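4.2 Desk sharing and the persistence of territory

Studies of shared offices tend to assume that people who have lost their own desk will stop behaving as if they had one. Our respondents in Dimton had read no such studies. Of the 62 employees who kept a seating diary through March, 56 sat at the same desk on almost every working day, and several described the booking system as something that happened to other departments.
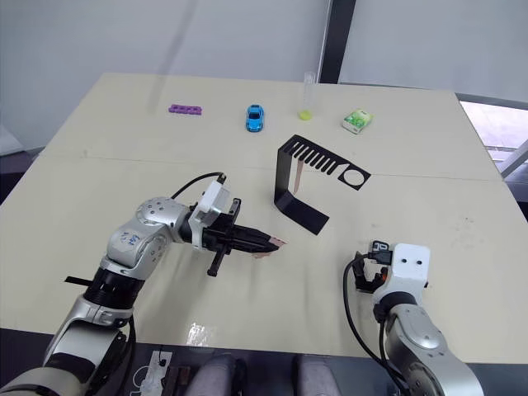 Corresponding author, Department of Workplace Studies, Marklow College

Figure 3. A light beige tabletop beside a white wall, with daylight from a window.

Claims were rarely spoken aloud. A mug did the work, or a cardigan, or in one case a dead fern that was moved to the Nigam annex and promptly moved back. Colleagues read these signs fluently and denied, when interviewed, that there was anything to read.
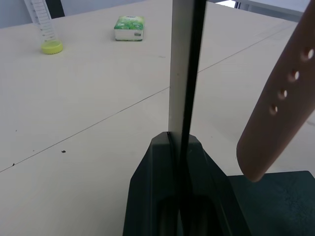 A mug is only a mug until you try to shift it, one respondent wrote in the margin of the diary, and the remark fits our data better than the model we began with. Objects left overnight were respected even where the written policy, which runs to 11 pages, called for their removal by six.

Managers fared no better. At the Bemeck site, both of the senior staff who had championed the scheme asked to be left out of the diary exercise on the grounds that they already knew where they sat.
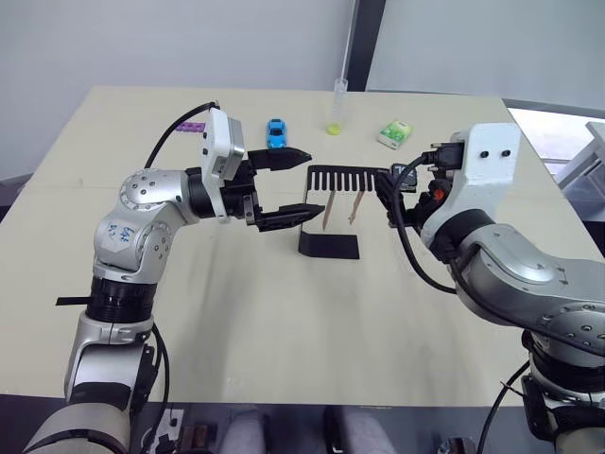

4.3 Noise, and who is thought to make it

Complaints about noise followed the same map. Respondents placed the loudest desks at the far end of the floor, whichever end they themselves occupied.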